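Refill shop Bekgate to open second store with lower prices on cleaning basics

29/05/2018

Bekgate, the refill shop that sells soap, detergent and pantry staples by weight, will open a second store in the Camargo neighborhood next month. The company says most household cleaners at the new location will cost less than the bottled kind at a regular supermarket.

Shoppers bring their own jars and bottles, weigh them empty at the door and pay only for what goes in. There is no minimum purchase.

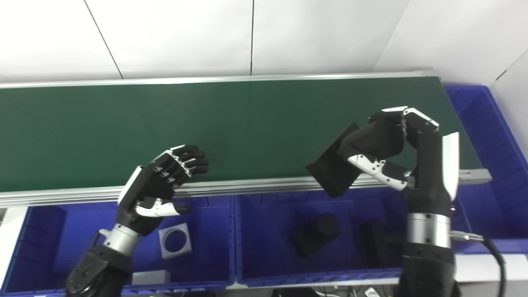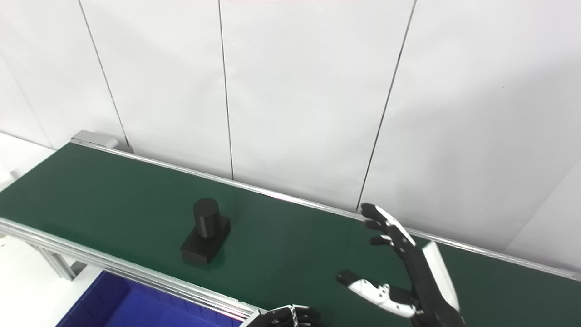 Owner Everett Fitzsimmons opened the first Bekgate in a former shoe repair shop on the other side of town. He said the question he hears most is whether people on a tight budget can afford to shop there.

"They walk in expecting to pay double," Fitzsimmons said. "Then they fill a dish soap bottle and it's less than what they paid last week. The bottle was part of the price all along."

The first store has 1,587 registered members, who get a small discount on refills in return for a yearly fee. Membership will carry over to the Camargo store, and the fee is not going up. People who would rather not join can still shop at the posted price.

The new store will carry laundry powder, dish soap, white vinegar, baking soda, castile soap, hand soap and shampoo, along with rice, oats, dried beans, flour and coffee. The liquid soaps come from Kisetti, a small maker that takes back its empty drums, cleans them and fills them again. Bekgate has bought from Kisetti from the start and will keep doing so at both locations.

Laundry powder will sell for 8 cents a load when the store opens. Fitzsimmons said that price is for the plain, unscented kind and assumes a level scoop. The lavender version costs a little more. Both work in cold water, and he recommends cold for nearly everything except greasy work clothes and cloth diapers.

Not everything will be a bargain. Bar shampoo, bamboo brushes and beeswax wraps still cost more up front than what most people buy now, and the coffee is priced about the same as a mid-range supermarket brand. Fitzsimmons said he tells new customers to skip those items on the first visit and start with whatever they run out of most often.

"Use up what you have at home first," he said. "Throwing out a full bottle of cleaner to buy a greener one doesn't save you anything."

Customers who forget their containers can take one from the donation shelf near the entrance. Jars on the shelf are washed and free to take – the only request is that a jar comes back or gets replaced at some point. The first store has handed out around 4,000 of them. Clean glass jars with lids are welcome at both stores. Plastic tubs that held meat or motor oil are not.

The Camargo building used to house Clostska, a fabric store that closed last winter. Bekgate is keeping the old cutting tables as counters and has left the wood shelving in place. The lighting has been replaced, and a ramp was added at the side entrance. There are 68 bins and dispensers in all, with the food on the street side and the cleaning products at the back.

The store will also offer a free class on Saturday mornings covering simple home cleaners. The first session deals with an all-purpose spray made from vinegar and water, including where it should not be used. Vinegar can dull marble and other natural stone, and it should never be mixed with bleach. Later classes will cover drain care, oven cleaning and cutting old towels into rags to take the place of paper ones.

Space in the class is limited and sign-up is at the register in either store. Children may come along with an adult.

Bekgate is hiring for part-time positions at the new location. Applications can be picked up at the first store during opening hours. An exact opening day has not been set – the scales still have to pass inspection before the shop can sell by weight – but Fitzsimmons said he expects to post the date on the front door within two weeks.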